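Stallell Home Handler H3

Mobile single-arm machine for light household and shop-floor work
Price: $2,979 (arm, base and one gripper)
Page updated June 15, 2025

Overview

The H3 is a wheeled base with one arm and a two-finger gripper. It picks things up, carries them a short distance and puts them down. It is sold to small workshops, care homes, rental cleaners and households that want to try a machine on simple chores. It does not replace a person for a full round of housework, and buyers who expect that should wait for a later model.

What it does now

Picks up clothes, towels and soft toys from a flat floor and drops them in a bin.
Moves boxes and tubs between shelves of known height.
Clears cups and plates from a table to a tray, one at a time.
Wipes flat surfaces along a path you have taught it.
Sorts small parts into bins on a bench, if the parts do not overlap.

What it does with help

Folding towels works with the Milness folding board, sold separately. Without the board most towels have to be straightened by hand. Loading a dishwasher works for the lower rack only. Doors with lever handles are fine, and round knobs are not supported.

Soft furniture

Upholstery is the job we get the most questions about. A padded chair has no hard edges for the gripper to line up on, the fabric gives when it is touched, and things left on the seat sink between the cushions. The H3 can take a folded blanket off an armchair. Thin flat items such as tablets, laptops and magazines are harder, as one finger has to get underneath without catching the cover.
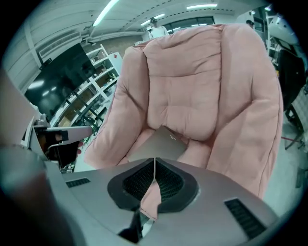

Padded armchair with a closed laptop on the seat.

In our October tests the H3 was given 225 pickups from padded seats. Blankets and small pillows went well. Flat items often needed a second try, and we still advise against leaving the machine alone with electronics on a chair or sofa. Pinched fabric is the usual fault. The gripper stops when it feels a pull it does not expect, and you press the release on the base to open it.

Not supported

Stairs, wet floors, glassware with stems, knives, pets, and lifting or supporting people.

Specifications

Payload at full reach: 3 lb
Runtime per charge: 3 hours
Taught tasks stored: 11
Finger pads: black rubber, replaceable
Control: tablet app or wall button

In the box

Base with arm, gripper, charger, one spare set of finger pads, printed setup guide. The tablet is not included.

Options

Milness folding board
Rácz narrow fingers for flat items (recommended for seats and shelves)
Clukent parts tray, shop-floor version

Setup and support

Allow an afternoon for setup. Each task is taught by moving the arm through it by hand, and tasks on soft surfaces should be taught again if the furniture is moved. Phone support is included for the first year. Orders ship from our Stallell warehouse, and returns are accepted in the original carton.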